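Posted in March by Beca Eynon
4 comments | 7 shares

Watching the Space Station go over

I'd meant to write up my first month of spotting the Space Station a while ago and kept putting it off. The notes were in three places, one of them the back of a gas bill, so it took an evening to get them in order.

I started because Nest Parry, who works two desks along from me, mentioned she'd seen it from her back step while putting the bins out. I had assumed you needed a telescope. You don't. It looks like a very bright star moving steadily from west to east, with no flashing lights and no sound. If it blinks red or green it's a plane.

My first go was a failure. I had the right time but I was facing the wrong way, and by the time I'd turned round it had gone behind the flats. The second time it was cloudy. The third time I got it, at ten to seven in the evening, and it was much brighter than I expected. I stood in the road in my slippers until it faded out.
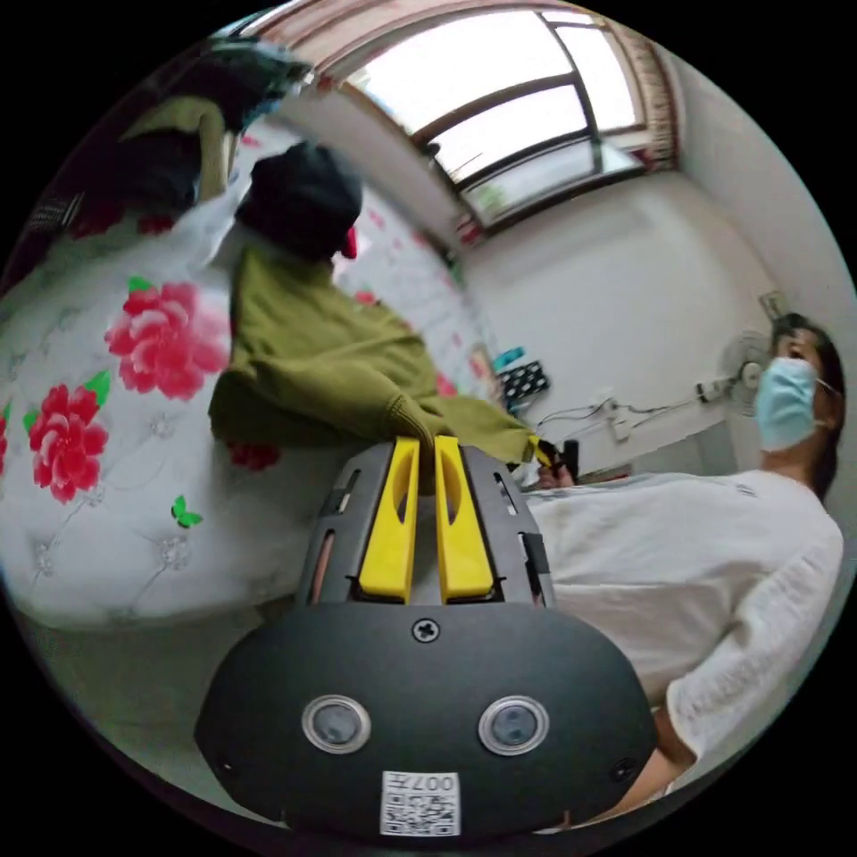

The fading was what puzzled me. It was still well above the rooftops when it went dim and then disappeared, and I thought I'd lost it behind thin cloud. Kwabena Osei explained it at the Dumham astronomy evening. The station has no bright lights you can see from the ground. It only shines because the sun is hitting it, and when it passes into the Earth's shadow it goes out. That's also why you only get good passes after sunset or before dawn - the sky has to be dark where you are while the sun still reaches the station.

A pass can last up to 7 minutes, but most of mine have been shorter. The low ones aren't worth going out for where I live, as there are houses on both sides. I now skip anything that stays under 30 degrees. A fist held at arm's length covers ten degrees, so three fists up from the horizon is the line.

I tried photographing it. Fraser Jardine lent me a tripod and told me to leave the shutter open for a long time. I took 117 pictures over the month and kept four. The best one shows a white streak over the chimney of number twelve with a slight kink in it where I knocked the tripod leg.

The evening passes have finished here for now and the next lot are before dawn. I've set the alarm for twenty past five. Nest says she'll look out for it as well, if she's up.

Filed by Beca at 9.40 pm

We use cookies to remember your settings and count visits. Accept | Manage cookies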